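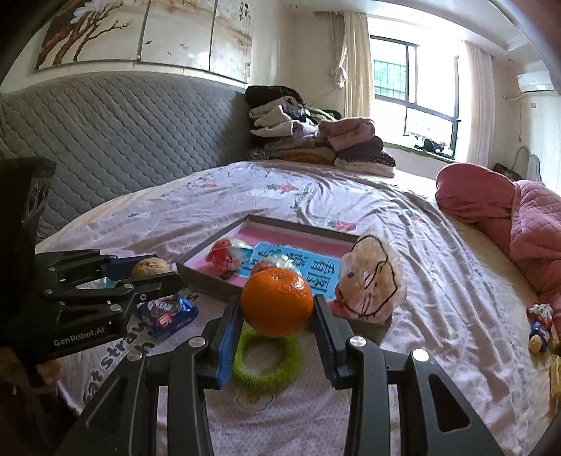

We ran out of groceries in Husport last week, so I finally wrote down what I pack for a long train trip. Posting it in pieces.

1/ The ride from Bloxham to Husport is 345 miles. The cafe car closes early and the line is long. I bring all my own food now.

2/ Fruit first. Tangerines travel best. They don't bruise much and you can peel one without a knife. Bananas are a mistake after the second hour.

3/ Nuts next. I buy walnuts in the shell at the Rornisham market and crack them the night before. Shells on a train seat are no fun for whoever sits there next.

4/ One packaged snack per person, two if you have kids. Put them in an outside pocket. You will not want to open the big bag every time.

5/ Water: fill up at the station. The fountain at Bloxham is by the ticket windows. The one upstairs has been off since October.

6/ Sandwiches - butter both slices all the way to the crust and keep the tomato in its own container. Mine held up for six hours.

7/ Total for two of us was 61 dollars, and that included breakfast for the next day. Last year we spent more than that in the cafe car on one leg.

8/ Someone asked about coolers. I use the small soft one from Jarnia. It fits under the seat but the zipper sticks, so leave it open an inch.

9/ Going back the same way in two weeks. I'll try cold noodles and post how they do.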